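Dropped grips on the Drirovport cell
January 10, 2021

I promised a write-up of the grip faults we chased at Drirovport, so these are my notes, cleaned up a little. The cell is a two-finger gripper on a six-axis arm, run by the Neagu controller, picking mixed goods at a storage rack with roller tracks. Cirelon did the integration. I maintain the pick logic.

The fault is code 523, "grip lost after confirm." The controller closes the fingers, reads motor current, decides it has a part, and lifts. Partway through the lift the current falls and the arm stops where it is. In July we saw one of these now and then. By December a run of 200 picks gave 6 of them, and each one needs a person to open the gate and reset.

My first suspect was packing material in the bins. Bubble wrap compresses under the fingers and gives a current curve very close to a light, rigid part.

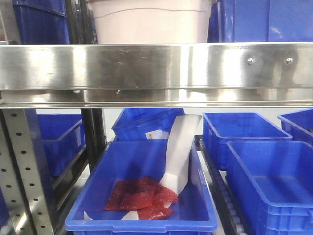 The confirm threshold was set at 190 in controller units, low enough for wrap alone to pass. Raising it cleared the false confirms on soft material. It did not clear the rest, and it made the fingers squeeze harder on everything else, so I put it back until I had logs from both cases.

The remaining drops were all on rigid plastic goods with rounded corners and a latch or clasp. The planner likes to put one finger on each side of a latch because the depth data shows a narrow feature there. The fingertips then bear on a curved edge, the contact patch is small, and the current at the moment of confirm looks fine. Once the arm accelerates, the part can rotate about the latch.
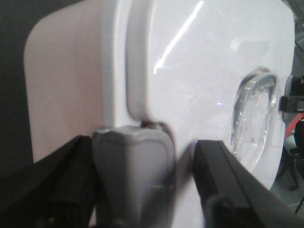 What I changed

Confirm is now read twice, at close and again after a short, slow lift. If the second reading is lower by more than the set margin, the arm lowers the part and opens.

Latches are masked out of the grasp candidates for this class of goods. Dranov supplied the mask format. It is clumsy, but it loads without a restart.

The arm no longer holds position on 523 with a part still between the fingers and the gate request active. It lowers first, then releases the gate. This should have been in the original safety review, and I have sent the change to Cirelon for sign-off.

Still open: the threshold itself. One number for every kind of part is wrong, and I want a table by class before the next software freeze.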